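Rule Nine

The rulebook at Tinulero was one sheet of paper, front and back, and Ylva Bakke loved it more than she would ever have told her sister.

She had written most of it. Rule one was that you cleared the table before you touched the power. Rule two was that you said "moving" out loud, even if you were alone, even at six in the morning with nobody in the building but the heating pipes. New people always whispered it at first. By November they were bellowing it like ferry captains, and she thought that was wonderful!

"Rule nine is blank," said Hedano, who had started that morning and was reading the sheet for the second time.

"Rule nine is yours. Everybody who joins gets to propose one. If it survives 200 runs without anyone cursing at it, it goes in."

"What was the last one?"

"Rule eight. Symonenko's." She tapped the page. "Never fix the arm and the script in the same sitting. One change, one run, write it down. We lost all of spring to not having that rule — you can't imagine how good it felt to print it."

He sat down at the table and pulled the logbook over. Run 1168 was next. The job was simple enough on paper: reach the yellow block, close on it, lift, set it back down, let go.

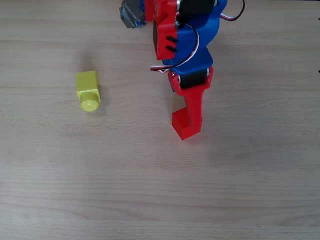

"Moving," Hedano whispered.

"Louder."

"Moving!"

He ran it, and then ran it again, and by lunch he had filled two pages in small square handwriting. Ylva read them over his shoulder while her soup went cold. In the column for remarks, where everyone else put "ok" or "dropped," he had written what he expected to happen before each run, and then what did.

"Why are you guessing first?" she asked.

"My grandmother kept bees. She made me say what was in the hive before she'd lift the lid." He looked worried. "Is it against a rule?"

She went back through the pages. At run 37 of his first day he had written "will miss left," and beside it, "missed left, but less." There were 600 pages of logs on the shelf behind her, all of them full of results, and she couldn't recall a single guess in any of them. Oh, she wanted to read them all over again with the guesses in!

"Zollent will hate it," she said happily. Zollent did the audits and hated any column that took longer than a second to fill.

"So I should stop?"

"No, no. Keep going." She uncapped a pen and slid the sheet across to him, blank line up. "Pencil it in. You've got 163 to go."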